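## 2. Before first use of the Stilix drawer insert

Please wash the bins by hand and let them dry fully before you put them in the drawer.

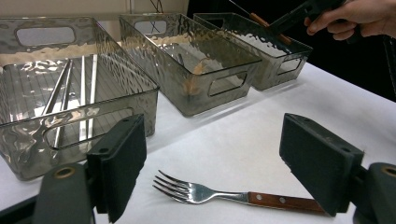
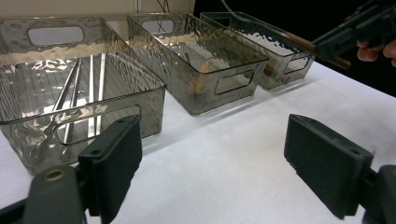 *Fig. 2: Smoky-grey bins with handle openings, standing in a row on a white surface.*

1. Pull the drawer out until it stops.
2. Lay the Vesness mat flat, with the soft side up.
3. Place the largest items at the back.
4. Close the drawer slowly and check that nothing touches the frame.

**Note:** The drawer must be at least 200 mm deep inside.

**Caution:** Do not use hot water or scouring powder. Spare mats can be ordered from Hatach.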